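Clearing the big table: how I sort toys, bits and bobs with two bins

If you've got a table in your house that everybody passes on the way to somewhere else, you'll know what happens to it. Ours collects soft toys, pens with no lids, hair bobbles, library books, the odd sock and, for most of last October, a bicycle bell. I used to sort it by making little heaps all over the top, and by the end I'd have nine heaps and nowhere to put a cup of tea. Then I tried doing the whole job with a pair of plain bins and I've never gone back. It's such a quick method and I'm still a bit giddy about it!

Before you start

Take everything off the table. Yes, everything, even the fruit bowl. Pile it on a chair or an old sheet on the floor, then wipe the top down with a cloth wrung out in warm water and a small squirt of washing-up liquid. Go with the grain if it's wood, and dry it straight away with a tea towel. Crumbs under a bin will scratch, so run your hand over the surface at the end (you'll feel what you can't see).

Choosing the bins

Get two the same. I tried it with a shoebox and a washing-up bowl and it drove me mad, they wouldn't stack and the bowl kept sliding about. Straight sides are best, because a rectangular bin sits flush with the table edge and you can push it right up against its twin in the cupboard afterwards. Mine came from Gurkum, on the corner by the bus stop, and they've lasted beautifully apart from one small crack where I stood on it to reach a light bulb. Don't do that.

Smooth insides matter more than you'd think. Ribbed or woven ones hold on to fluff and glitter and you'll be there with a cotton bud. A smooth one just wants a wipe.

As for size, it should take your largest soft toy lying down. If you have to fold a toy in half to get it in, the bin is too small and you'll stop using it.

Setting up

One bin goes to your left and one to your right, with a good clear space between them. The gap is your working area and nothing is allowed to live there. Everything you pick up gets put down in the middle, looked at once, and then goes left or right.

Right is for keeping. Left is for leaving the house: charity shop, cousins, the school fair, the lady at El Khatib who takes clean teddies for the play corner at the back of the café. If you're left-handed, swap them over. I find my strong hand is the one that wants to keep things, so it may as well have the short journey.

Start with something easy. A favourite soft toy is perfect, because there's no arguing over it, it goes straight in the keeping bin and you've begun.

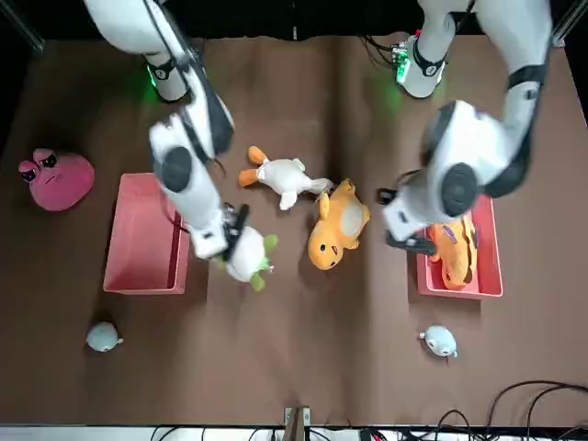 Try to leave the going bin alone until you've got a few keepers in. I used to start with the giving away and got gloomy and stopped after five minutes, whereas this way round I get into a lovely rhythm and the hard decisions seem to come easier. Put the radio on too. Two or three songs will see you through a fair-sized pile.

Freshening up the soft toys

While they're all together, have a look at the labels. Most of mine go in an old pillowcase with the end knotted, on a cool wash with half the usual powder. Squeeze them in a towel afterwards, never wring, and dry them lying flat near an open window. Brush the fur up with a clean nailbrush once they're dry and they come up a treat.

Anything with a battery or a sound box gets a sponge over by hand instead. For stubborn marks I dab on a paste of bicarb and water, leave it through my lunch and brush it off.

Putting it all back

Carry the keeping bin round the house and drop things off where they belong, one room at a time. The other bin goes by the front door, or better still in the boot of the car. Mine sat in the hall for weeks the first time and the children quietly shopped from it.

I do the table every Sunday after breakfast now, and when the bins are empty they nest together on top of the fridge. Next month I'm having a go at the drawer under the cooker, which has a Zulau cake tin stuck in it that hasn't moved since we came here. Wish me luck!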